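The Night Shift at Kunness

I got the job at Kunness because I used to rewire lamps for my aunt, which I told them was "harness experience." They gave me a chair, a pair of handles on a post, and a screen. Every move I made with the handles, the arm made at the bench. Squeeze, it squeezed. Sneeze, well, you learn not to sneeze.

My first two weeks were all harnesses. Pick one out of the yellow tray by the sleeve, lift it clear of its neighbors, set it down straight. The arm was called Condano on the paperwork, but I called it kid, as in come on, kid, not the red wire, the sleeve.

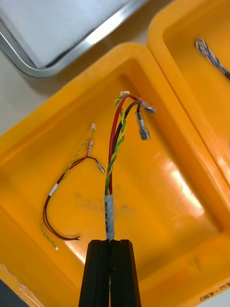
I needed 100 good ones before they'd let me go home, and a good one meant no dragging and no second grab. I was terrible! My wrists kept doing this little flick at the end, the one I do when I'm laying cards down, and by August the kid was doing it too, all by itself, with nobody on the handles. I sat there with my coffee going cold and watched my own bad habit come back at me from across the bench.

The supervisor wanted it trained out. I said sure – and then I dragged my feet.

Solenoids came next. They're fussy little things, with springs on one end and wires that go wherever they please, and you have to come in low and slow.

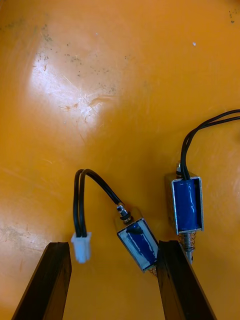
I'd close on one, feel the handles push back, and find I was holding my breath. My log said 1,943 grabs by then. On the last night before the Clurnero people came to see it run, I let go of the handles and told the kid to try one alone.

It came in low. It waited, the way I wait. Then it picked the thing up, carried it over and set it down with a flick.

I wrote "good" in the log and went to get my coat.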